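Automation of Table Clearing at the Ommont Staff Canteen, Arkerthorpe

Anca Bucur and Bheki Fourie
Workplace Systems Project, final report (shortened for the web)

4. Method

The Ommont canteen seats 40 and is run by 9 staff over two shifts. Before the trial, each attendant cleared tables, sorted recyclables and returned forgotten belongings to the front counter. We logged 115 clearing tasks by hand in January, then repeated the log with the arm assigned to one table and an attendant supervising.

Mixed tabletops were used throughout. Bowls, cups and bottles are routine waste or dishware. Phones are not, and under canteen policy must be left where they are until an attendant has dealt with them.

5. Effect on staff

Time spent bending and reaching fell for the attendant on the arm's table. Time spent watching rose by a similar amount. Attendants described the supervised shift as physically lighter but harder to organise, as they could not leave the table to help on the serving line. Two asked whether monitoring would be recognised as a separate duty in the roster. Management had not answered by the time of writing.

Sorting knowledge also moved. Under the old routine an attendant decided at the table what went in which bin. With the arm, that decision was made when the task list was written, and only the shift lead, Mthembu, had authority to change it. We consider this the main change in the labour involved, and it did not appear in the supplier's costing.

6. Limitations

One table, one arm and a short trial. Colour labels on the task list were inconsistent between shifts. Staff from Cekisport, the contract cleaners, were not interviewed.

7. Figures
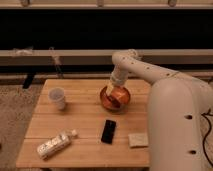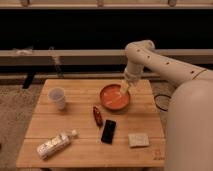
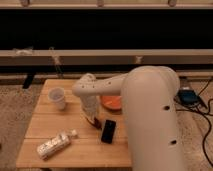
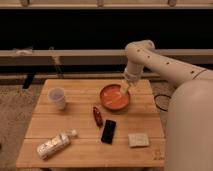

Figures 1 to 4. Arm at the table with bowl, cup and phone. The gripper is at the bowl in Figures 1, 2 and 4, and near the phone in Figure 3.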